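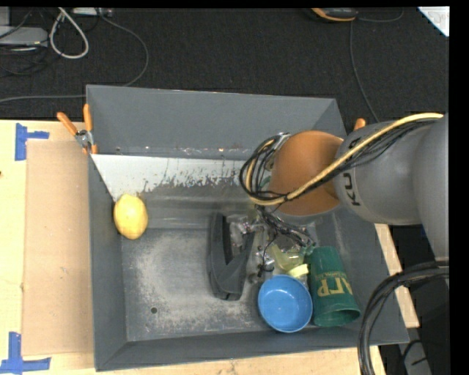 Prajapati Opens Second Fruit Exchange Hall in Urport, Asks Home Growers to Register Before September

URPORT, Aug 17, 2025 - Prajapati, the food cooperative founded in 1975, announces the opening of its second exchange hall for fruit from home gardens. The new hall is placed in the former rope store on Huritz Street, close to the Sarnura bridge, and it will receive the first fruit in September.

The exchange works in a simple way. A household which has more fruit than it can eat brings the surplus to the hall. The fruit is weighed and the household receives credit in a small paper book. With this credit the members can take other fruit, jam, dried goods or seedlings. No money is needed between members, and the credit stays valid until the end of the next season.

"In Urport many gardens have one big tree and one tired owner," says Corina Avram, director of Prajapati. "The tree gives everything in the same two weeks. My own mother gave bags of lemons to the postman, to the dentist, to people who only came to ask for directions. We want to offer a better place for this fruit."

The first hall, in the north part of the town, has served its members for 41 years in the same building. In the last seasons it became too small. On busy mornings the line reached the street, and growers with soft fruit had to wait in the sun. The members voted in spring for a second location, and the rent was agreed for six years.

Citrus growers will have their own counter in the Huritz Street hall. Lemons are the fruit most often offered by the members and also the fruit most often refused, in most cases for the reason that they were picked too early or stored in closed plastic bags. Prajapati asks growers to cut the lemons with a short piece of stem, to keep them in an open box and to bring them not later than two days after picking. Fruit with marks on the skin is welcome. Fruit with soft places will be sent to the compost and gives no credit.

"People are ashamed of an ugly lemon," says Gaurav Rana, who is responsible for fruit reception. "They should not be. For marmalade I prefer it from an old garden tree, with thick skin. Please do not wash it at home and do not put wax on it."

The hall will also have a kitchen for common use. Members can reserve it for half a day and prepare their own preserves with the large pots and the jar sterilizer of the cooperative. Lok-yiu Hsueh, who has taught preserving courses in Sarnura, will lead an evening course in the kitchen. The subjects of the first course are salted lemons, quince paste and plum butter without sugar. Participants are asked to bring an apron and clean jars with new lids.

Opening hours during the season are from 7 a.m. until noon. Growers who cannot carry their boxes may ask for collection by the cooperative's van. Collection is possible inside the town limits and for nearly all villages on the river road. The van cannot enter the upper lanes of the old quarter, and members there are kindly asked to bring their boxes down to the fountain.

Registration is open now for new members. The yearly fee is the same as in the first hall and one book is given for each household. Tenants may register too, if the owner of the garden signs the form. Schools and care homes with fruit trees on their land do not pay the fee. Existing members do not have to register again, and their books are accepted in both halls.

Prajapati is also looking for persons with experience in pruning. The winter pruning group, led by Sándor Kozma, visits old trees on request of the owners and wants to form a second team for the south part of the town. Tools are provided. Ladders are provided too, but gloves should be brought.

About Prajapati
Prajapati is a member-owned cooperative in Urport. It operates fruit exchange halls, a seed library and a nursery for young trees.

Press contact
Akash Garg, Prajapati press office, Huritz Street, Urport. Visits to the hall before the opening are possible by appointment.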